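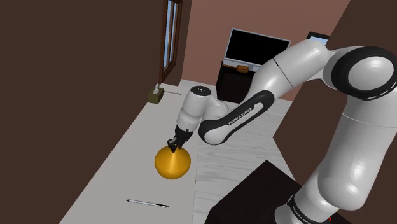
*Posted by **Liên Tiêu** in Amateur Leagues > Basketball > Tiebreakers, Wednesday, 7:40 pm*

**Selwood and Clutia level on wins, who gets the last play-in spot?**

Both teams finished on the same record. They split the season series, one win each. The June rule sheet lists head-to-head first, then point differential, but doesn't say whether that means differential in the games between the two or over the full schedule. Clutia won its home game by 3 and lost the return by 2. Selwood has the better full-season number because it scored over 100 on Poteo.

---

**baseline_cut** wrote:

Full season. Head-to-head is step one, it's tied, you move on. Step two has no qualifier, so it covers all games. Selwood is in.

---

**Poteo_bench** wrote:

Disagree. In most rule sets I've played under, the differential between the tied teams is part of the head-to-head step. You exhaust that before opening up the rest of the schedule. Clutia is plus one and goes through.

Also, we dressed six players that night. Using that score to seed two other teams is a bad method.

---

**baseline_cut** wrote:

> part of the head-to-head step

Where is that written? The sheet says "record in games between the tied teams." Record means wins and losses.

---

**Liên Tiêu** wrote:

Checked the wording again and the quote is correct. There is a cap on differential per game further down, same page, which I missed. With the cap applied to the Poteo game Selwood still leads, but by a lot less.

---

**zone23** wrote:

The cap supports the full-season reading. It would rarely matter in a two-game series between even teams.

---

**Poteo_bench** wrote:

It would matter in a three-way tie with one blowout. I'd still ask for a written ruling before tip-off.

---

**Liên Tiêu** wrote:

Sent the question to the league desk. Will post the reply when I have it.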